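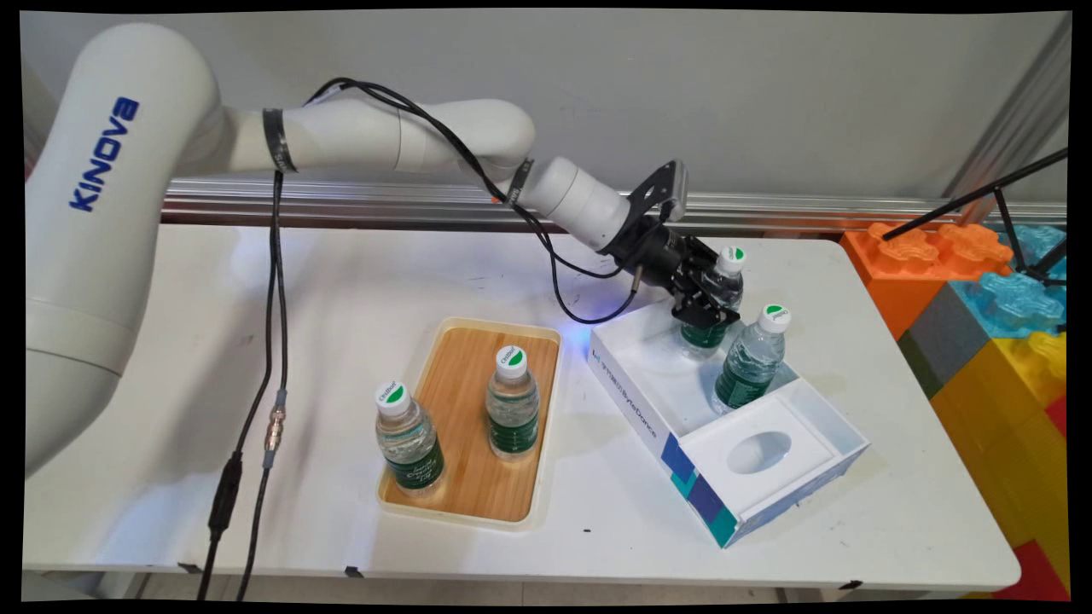 The bottle cell at Tivurgate, gripping a bottle over the white box.

Home Visits Garage Notes Parts Swap Contact

Tivurgate Open Day, Flamutdale: an afternoon with the bottle cell

I have wanted to get inside Tivurgate ever since they moved into the old flooring warehouse, and in September they finally opened the doors to anybody who signed up online. I signed up in the first ten minutes. It's a long haul out to Flamutdale from my place (78 miles each way, and the last stretch is all farm road behind a hay truck) and I'd do it again tomorrow.

There were displays on the ground floor and a talk I skipped. I went straight upstairs to Room 30, where they keep the cell they call Umlow, and then I pretty much stayed there until they kicked us out at four. So if you were hoping for a full tour of the building, sorry! You're getting one robot and one table.

Umlow is a Kinova arm that moves bottles of water between a tray and a box. That's the whole job. I know how that sounds, but I spent years around packaging lines and I can tell you that picking up a thin clear bottle is a miserable thing to ask of a machine. They squish, they shine, they tip if you brush them. The technician running the room had been looking after the cell for two years and she was happy to talk about the dull parts, which suited me fine, as the dull parts are what I drove out for.

First thing I asked about was the cables. My own little arm at home eats cables. I've been through three in a year, always the same spot, right where the wire has to bend at the wrist. On Umlow they run over the top of the forearm with a black strap near the elbow and another one just before the wrist, and past that second strap there's a big lazy loop hanging under the wrist before the wire comes back up to its connector. I would have pulled that loop tight and called it neat. She told me she used to do just that, and it cost her a cable every few weeks. Now she turns the wrist all the way one direction, then all the way the other, watches the loop through the entire move, and only then cinches the strap. If the loop gets close to snagging at either end, she starts over. I came home and redid mine that same night.

She also puts a hand on every connector before powering up, including the ones on the lengths that hang down over the table. No tools, just a push and a small wiggle. A connector that's backed out a little will work all morning and quit in the middle of a run, and then you spend an hour blaming the software. (Been there. Many times.)

The morning routine is taped inside a cupboard door and she let me copy it down:

Wipe the fingertips with a barely damp cloth, let them dry.
Push test on all connectors.
Check the camera bracket screws by hand. Don't crank on them.
Open and close the gripper with nothing in it, listen.
Move the arm slowly to each of its stored positions.
Run one bottle, tray to box, at low speed with a hand on the stop button.
Write it in the book.

The book! I love that there is a book. It's a plain paper notebook on a string and it was up to entry 341 the day I visited. Most entries are one word, "fine." Then every so often there's half a page. My favorite was a long grumpy one about a gripper that had started closing with a tick. They had it off the arm and open on a bench for an afternoon, and it was a screw in the mounting that had worked itself loose by maybe a quarter turn. She showed me how they deal with that now: a dot of paint across the screw head and onto the metal next to it, so if the screw moves, the line breaks. It's an old mechanic's trick and I was tickled to see it in a place like this.

Listening to the gripper gets its own line on the list, and she meant it. She had one of us younger-eared folks (not me) stand close while she cycled it, then had him describe the sound. A healthy one is a smooth little whir with a soft stop.
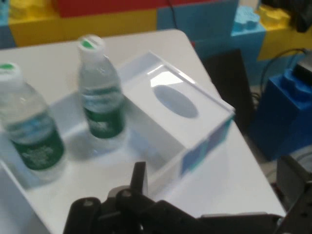 The wrist camera was the part I had the most questions about, being in the middle of adding one to my own setup. Mine sits on a bit of bent aluminum and drifts every time I bump it. They have a second way of catching drift on top of checking the screws: they save one view from the wrist on a day when everything is running right, and compare against it whenever something seems off. The gripper itself is the reference. With that black finger poking up just in front of the left edge of the tissue box and the rest of the hardware stretched along the bottom, you'd notice pretty quickly if the camera had slipped on its mount, and the gripper parts would be off even when the table looked okay. I had been trying to aim mine so the gripper was out of the way. Dumb! I've since tipped it back down.

Lighting came up too. One of the other visitors wanted to know why they didn't just use brighter lamps, and the answer was that clear plastic gets worse with more light past a certain point. You get glare off the box and off the ridges on the bottles. She keeps the room lights the same from one day to the next, and pulls the blinds before a session even if it's cloudy. The labels and caps help a lot, she said. A bottle with its label peeled off is a whole different problem, and they save those for days when everyone is in a good mood.

I asked what breaks most. Fingertip pads, by a mile. They go slick, and you can't always see it, so she goes by how the grip behaves at low speed. If a bottle slides down in the fingers during the test lift, the pads get swapped on the spot. She keeps spares in a cookie tin. Next on the list is cables, as covered above, and after that, the table getting nudged. Somebody leans on it, the stored positions are all a hair off, and the arm sets the bottle on the edge of the tray when it should be in the middle. The fix is to push the table back and rerun the slow check. There's no clever trick for that one, you just have to do it.

A few odds and ends. Parking is behind the building and the sign is tiny. Coffee was free and strong. They have another cell downstairs, called Pringle, that was down for repair with its covers off, and I only got five minutes with it through a doorway, which hurt. I'm told it will be running for the next open day. Sign-ups go through the Tivurgate site and the upstairs slots fill first, so pick Room 30 if you get the choice.

I'll put up a separate post about my own cable loop once it's had a month of use. So far it's still in one piece.

Page last updated in September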